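Wenar Pet Wellness Project
Progress report to the Onuria Fund
October 22, 2025

Hi again! It's been a busy stretch since my last report in May, so I'll get right to where your grant stands and what's still bugging me.

The big piece is the joint supplement study. We now have 35 older dogs enrolled, mostly large breeds, and all of them have had their first vet visit. I was aiming for more by now, but summer is a rough time to sign people up for anything (vacations, moves, the usual), and we lost 3 dogs whose owners left the county. They were lovely about it and sent their logbooks back filled in, so we can still use what they wrote down.

The logbooks themselves are better than they were. The old version asked for a daily score on stairs, walks and getting up from a nap, and folks got tired of it fast. I switched to a weekly page with one open box at the bottom, and wow, do people use that box! I've read a whole paragraph on which side of the couch a Lab prefers. It slows down the typing-in, but I'm leaving it.

On supplies, Gilasis shipped the second batch of chews in good shape, though with the wrong measuring cards. I printed our own and charged them to office costs. The Vashisht clinic is still giving us exam space two mornings a week, and the front desk there has been great about reminder calls. Their scale for big dogs was out for repair most of last month, so a few weights are missing from the first round. I'll fill those in at the second visits and mark them clearly in the data.

The low-cost checkup fund is the part I'm happiest with. We've spent $1,777 on it so far, all on exams and bloodwork for owners who couldn't have come in otherwise. More than 10 families have used it. I didn't expect so many of them to be cat people, and I'd like to talk about whether the cats could get something of their own next year.

What I didn't get done: the printed guide to giving a dog pills. The draft is too long and reads like a tax form. I'm cutting it in half and will send you a copy before it goes to the printer. The Spanish version has to wait for that, so it's late too, and that delay is on me.

Two photos, both with a big white surface in them:
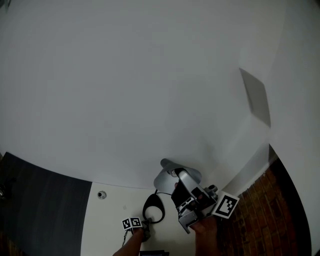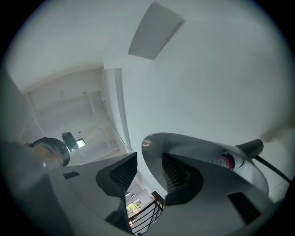

Will the supplement study finish inside the current grant?

The second vet visits will, and so will the logbooks. The final write-up will run past the end of the grant by a month or so, and I'm not asking for extra money to cover it. You'll get the raw numbers first, with the missing weights marked, and the full report once our vet has checked it.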